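4. Doors, and who used to open them

In most of our interviews the conversation came round to doors sooner or later. We had gone to Fornus to ask the people in the linen and supply rooms what they expected from a two-armed mobile robot, and we had rather supposed they would talk about lifting. Many of them did, in a polite way. But what they warmed to, over tea and well past the time we had asked for, was the business of getting from one room to the next with both hands full. One long-serving porter told us she had been opening doors with her elbow for so many years that she no longer noticed the bruise.

We therefore made door opening the first task to be worked through in simulation, before any machine was brought near the supply rooms. Figure 4 gives four views from the robot's side, all in the same simulated room, with a panelled door and a small lever handle that ends in a red knob.

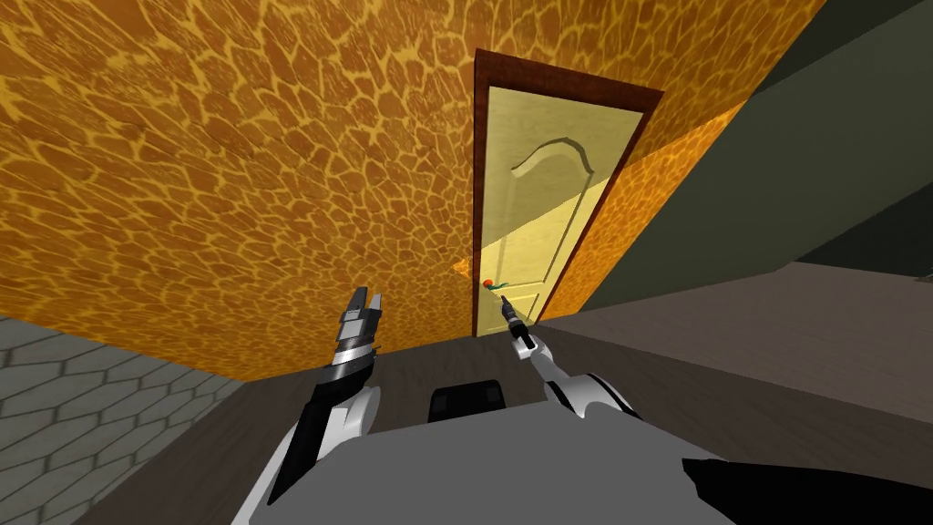 The Misico planning group had hoped to skip this stage, and we understand why. A simulated room can seem a long way from a corridor at shift change, with trolleys parked on both sides and somebody's lunch on the windowsill. Even so, the staff who came to our June sessions found it much easier to talk about a robot they could see at work than about one described in a memo, and they were generous with their advice – particularly on the matter of where a person ought to stand.
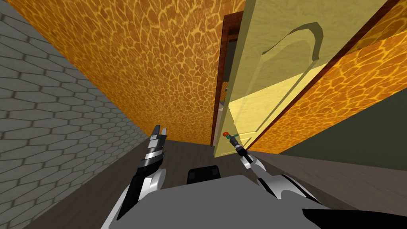
Standing room was a larger subject than we had allowed for. A door that opens toward you takes up space, and people who work together learn to give each other that space without a word being said. A porter steps back, a colleague turns her trolley a little, and the thing is done. Several people asked whether the robot would wait for them or expect them to wait for it, and we think this was the most useful question put to us in the whole study. Our answer at the time was a muddled one. The trial rules now say that the person goes first, always, and that the robot holds its place until the doorway is clear.

Figure 4. The door task in simulation, seen from the robot. The right arm is the one working at the handle; the views are not arranged in order of time.

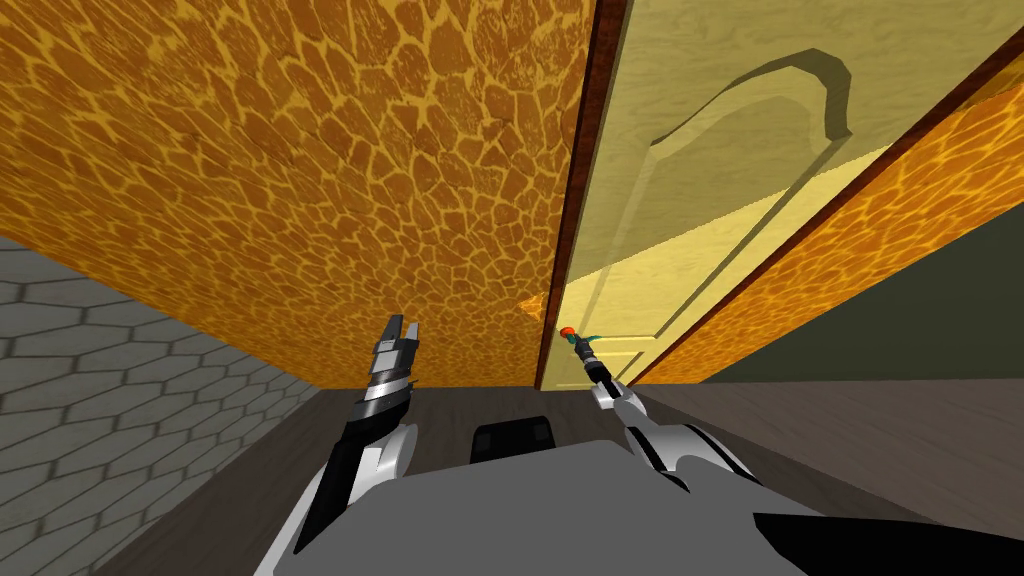
We also asked what people would miss. Some 90 staff answered the written survey, and a good many used the blank space at the end to tell us about small courtesies: holding a door for a tired workmate, or having a quick word on the threshold about a delivery that had gone astray. It would be easy to leave such things out of a paper on automation, and we very nearly did. If the robot takes over the supply runs, though, fewer people will pass through those doorways in a day, and the chats that used to happen there will need somewhere else to go. The night crew felt this more keenly than the day crew, being fewer and more spread out.
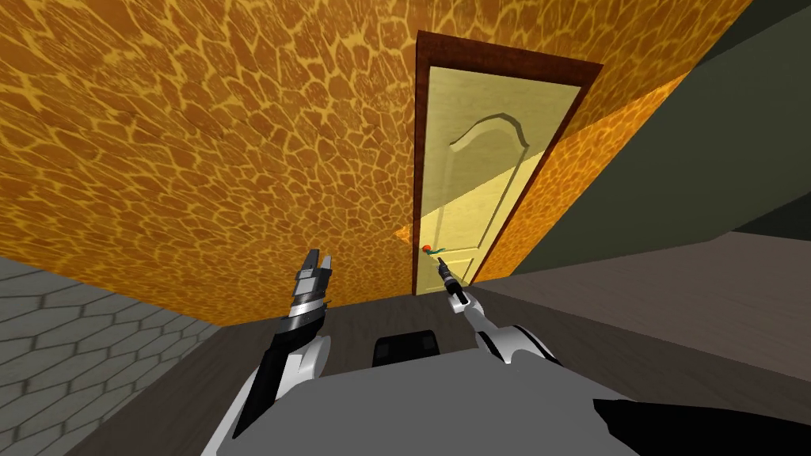 On the practical side, the supervisors wanted to know whose job it would be to help when the robot could not manage a handle. At present the answer is whoever is nearest, and that worries us a little. Help of this kind is real work, and it ought to be written into somebody's hours and paid for. We have asked that the trial log record each request for help along with the role of the person who answered it, and we return to those records in Section 5.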